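Lirico for Young Readers
How Things Work: The Padlock

Maybe you have a padlock on your bicycle, on your school locker or on the garden shed. You use it and you hear the click, but what makes the click? In this article we will look inside a padlock, and you will learn why the right key opens it and the wrong key does not.
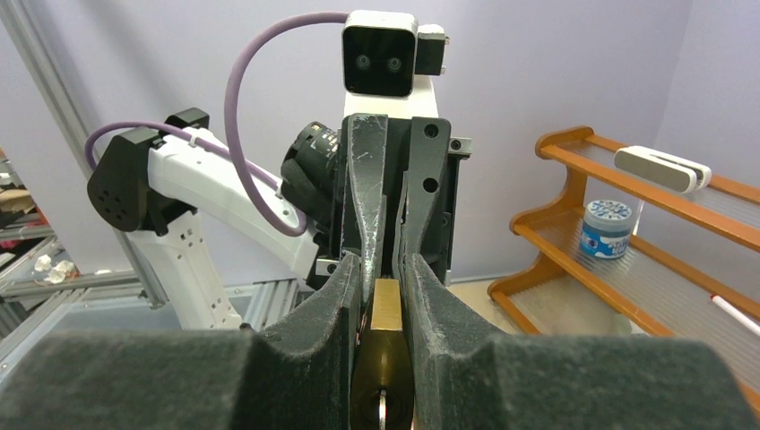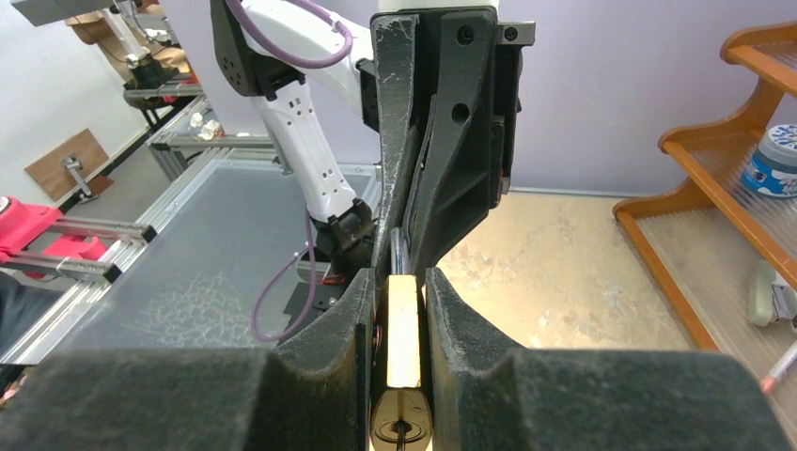
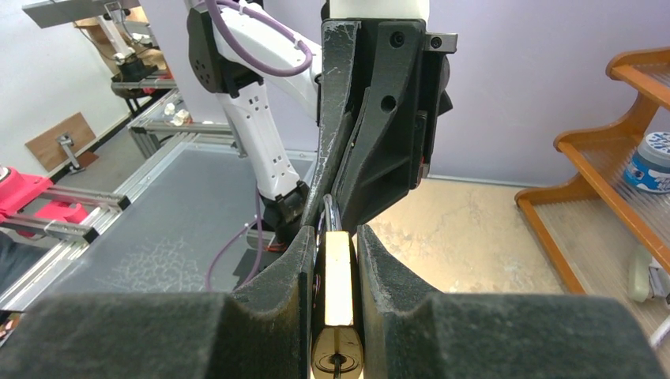 A padlock is a lock which you can carry with you. The lock in a house door must stay in the door, but a padlock can go on a gate today and on a suitcase tomorrow. It has two main parts. The heavy part is called the body, and the bent metal bar is called the shackle. A body of brass has a warm gold colour, and the shackle is often silver, so it is easy to see where one part ends and the other begins. The place for the key is usually at the bottom of the body, at the opposite end from the shackle. On a round keyhole with a dark slot, like the one at the lower end of the brass padlock in the second picture, the slot is the place where the key goes in.

Why brass?

Brass is a mixture of two metals, copper and zinc. A mixture of metals is called an alloy. Brass does not rust as iron does, and this is very useful for a lock that hangs outside in the rain. It is also soft enough to cut and drill exactly, and the small holes inside a lock must be very exact.

But soft is not so good for the shackle, because a thief could cut it. For this reason the shackle is usually made of steel, which is much harder. Many padlocks are made in this way, with brass for the body and steel for the bar.

What is inside?

Inside the body there is a round piece called the plug. The plug is the part that turns when you turn the key. Above the plug there is a row of narrow holes, and in every hole there are two little pins, one on top of the other, with a tiny spring that pushes them down.

When there is no key in the lock, the springs push some pins half into the plug and leave them half outside. Now the plug cannot turn – the pins hold it, like a stick that you push through the wheel of a bicycle.

Look at the edge of a key. It has hills and valleys. When you put the key in, every hill and every valley lifts one pair of pins. With the right key, all the pairs stop at exactly the correct height. The place where the lower pin ends and the upper pin begins is then just at the edge of the plug. Nothing holds the plug any more and it can turn.

With a wrong key, one pair is too high or too low. Even one pair is enough to keep the lock closed!

Where does the click come from?

The shackle has a small cut, called a notch, near its end. When you push the shackle down, a piece of metal with a spring jumps into the notch. This is your click. When you turn the key, the plug pulls the piece of metal back, and the shackle is free to come up.

Some padlocks have a small steel ball on each side in place of this piece. They do the same job, but they are more difficult to force open.

Try it at home

Ask an adult for an old padlock and its key.

1. Open the padlock with the key and look for the notch on the shackle.
2. Push the shackle down very slowly. Can you feel the moment before the click?
3. Put the key in, but only half of the way, and try to turn it gently. Which pins are not lifted yet?

Do not lock it on anything important before you know that the key works.

Words to remember

Alloy – a mixture of metals
Body – the heavy part of the padlock
Plug – the part that turns with the key
Shackle – the bent bar
Notch – a small cut in a piece of metal

You may also like
Why does a zip stay closed?
The old bridge keys of Conudholm
How a spring remembers its shape
From our December issue: bells and how they ring

Get a new article every month! Ask a parent to sign up for the Lirico newsletter. You can stop it at any time.

© Lirico | Contact us | For teachers | Back to top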